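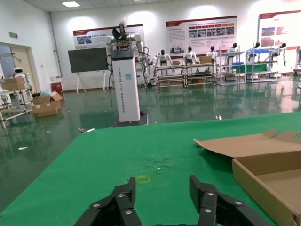 Vol. 3, No. 2, p. 70

Figure 2. Table covered in green cloth, with a small yellow square outline taped to it and an open cardboard box to the right.

4. Sorting and storage of the donated material

4.1 Condition on arrival

The Lytvynenko donation reached the Uston branch in March in cartons of mixed size and age. Most had been used before for other goods, and several had been closed with household tape that had dried out and lifted. The donor's family had packed by shelf and not by subject, so a single carton could hold cookery books, rail timetables, school readers and loose pamphlets. No packing list came with the cartons. The letter of gift described the contents only as "local and general printed matter", and the first task was to find out what the library had accepted.

After sorting, the donation came to 1,854 items. An item was counted as any printed piece that could be shelved or filed by itself. A bound run of a magazine was one item, and so was a single-sheet flyer. This rule makes the total look larger than the shelf space it needs, because flyers and other thin paper items were common in the local material. Readers comparing our total with those of other small collections should keep the rule in mind, as many branch libraries count only bound volumes.

Mould was the main concern. The cartons had been kept in a garage at Plivside through at least one wet season, and the lower layers smelled of damp. Items with visible growth were put in paper bags and kept in a separate room until they could be looked at by the regional conservator. Items that were only dusty went straight to sorting. We did not try to flatten warped covers at this stage.

4.2 Work surfaces

Sorting was done on tables, with one carton open at a time wherever space allowed. Cloth was used as a covering in preference to plastic sheet. Plastic is easier to wipe down, but thin pamphlets slide on it and static makes single sheets hard to pick up. A plain cloth in a strong colour also gives good contrast with white and brown paper, and small fragments that fall from a brittle spine can be seen and kept with their parent item. Figure 2 shows a green covering of this general type.

Cloth has its own drawbacks. It holds dust and needs regular shaking out and washing. It also wears, and a worn patch can be seen in the figure, a little above and to the right of the yellow square. Wear of this kind does no harm to sturdy bindings, but loose fibres can catch on staples and torn edges. Our practice is to turn or move a cloth once it becomes rough to the hand, and to keep fragile pieces on a sheet of clean blotting paper.

Marks on a covering are useful where more than one person works at the same table over a day. An outlined area can be kept for a pile waiting on a decision, so that it is not swept up with finished work at the end of a shift. Tape should go on the cloth only. Adhesive must never touch printed matter, and any tape that begins to lift should be taken up and replaced, with the residue checked before work starts again.

4.3 Sorting categories

Material was sorted first into 3 groups: local, general and undecided. Local items were those printed in the district, written by residents or mainly concerned with the district and its organisations. General items were everything else that could be identified with confidence. The undecided group took in items without a title page, items in languages that the sorting staff could not read, and printed ephemera with no place or date.

The boundary between local and general caused more trouble than we had expected. A recipe booklet published interstate might carry the stamp of an Uston grocer, and a school reader might have the names of several children from one local family written inside. Under a strict reading of the categories both were general. We chose to treat a stamp or inscription as enough to move an item to the local group if it gave a place or business in the district. A personal name alone was not enough.

Sets and series were kept together even when only some parts met the test for local interest. Splitting them would have saved shelf space in the local room but would have made the remaining parts harder to find. The catalogue record notes which parts carry local marks.

4.4 Recording

A short record was made for each item at the table. It gave the title or a supplied title, the publisher if known, the date if printed, the carton number and a condition grade. Records were typed straight into Akitz, the catalogue used across the region, and held as drafts until a second person had checked them. Supplied titles were put in square brackets in the usual way.

Condition was graded as good, fair or poor. We tried a longer scale at first but found that two staff members looking at the same pamphlet often gave it neighbouring grades, and the differences had no bearing on how the item was later treated. The shorter scale was applied to everything, including items graded before the change.

Carton numbers were kept in the record after the cartons themselves had been emptied. The original packing order says something about how the books stood in the house, and it has already helped to place undated items. A run of undated show programs was found in the same carton as dated ones from the same society, and the two could be put in sequence from their advertisements.

4.5 Storage

Local material is held in acid-free boxes in the closed room at Uston. Pamphlets stand upright in folders, with a spacer in any box that is not full. Large posters and maps lie flat in drawers. General material in good or fair condition was offered to the open shelves at Uston and Plivside, and duplicates of books already held were returned to the family under the terms of the gift letter. Undecided items remain boxed by carton number. They have draft records and can be requested in the reading room, but they do not yet appear in the public catalogue.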